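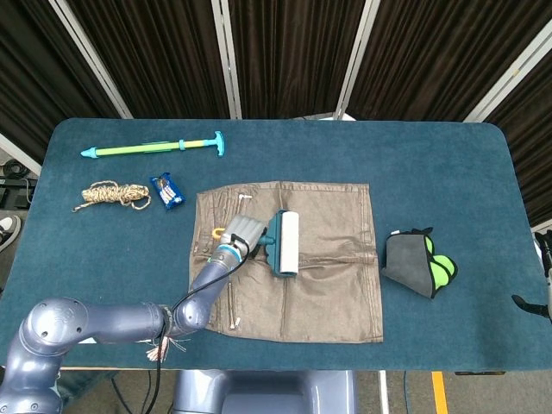
**From the kitchen: in defence of the boring squash**

I've had it up to here with squash snobbery. Last Saturday I was queuing at the Stalau market behind a man who asked for a Crown Prince, was told they'd sold out, and walked off muttering as though someone had insulted his mother. There was a whole crate of butternuts right under his nose! At half the price!

I know the arguments. Butternut is watery, butternut is what supermarkets sell, butternut is the thing vegetarians got given at every wedding between my twenties and my forties (usually with a bit of goat's cheese sliding off it). I've sat through those dinners too. But I don't think the squash was to blame. Most of them had been roasted at a timid temperature in an overcrowded tin, which would ruin anything.

So, my way. Cut it into big wedges, leave the skin on, and get the oven properly hot before anything goes in. Oil, salt, nothing else at this stage. Spread the wedges out so they aren't touching — use two tins if you have to — and leave them alone for 34 minutes. I did try 30 and I did try 40, and 34 is what I've got written on the inside of the cupboard door. The edges should be dark and a bit chewy. If you like garlic, put it in for the last 13 minutes, still in its skin, and squash it over everything at the end.

Kojo Quaye, who many of you will know from the Tsikata supper nights, does his with a spoonful of peanut butter loosened with lime juice and far more chilli than I can cope with. I asked him for the recipe and he said that was the recipe. I've made it three times now, with less chilli each time, and it's still the best thing I've eaten this autumn.

A word on the fancy ones, so I don't get letters. Yes, a good Crown Prince is lovely, dense and sweet, and if you see one at Wukport farm shop then by all means buy it. You'll need a big knife and some patience. What I object to is the idea that you've somehow failed at supper if you come home with the ordinary sort. Last month I saw a "heritage" squash in a shop window with a ribbon round it. A ribbon!

Leftovers make a decent soup with a tin of coconut milk, and they're good cold with lentils as well. A whole butternut will keep somewhere cool and dry until December, though mine never get that far.

Next time: sprouts, and why I've stopped putting bacon in them. Send me your objections now and I'll try to answer a few.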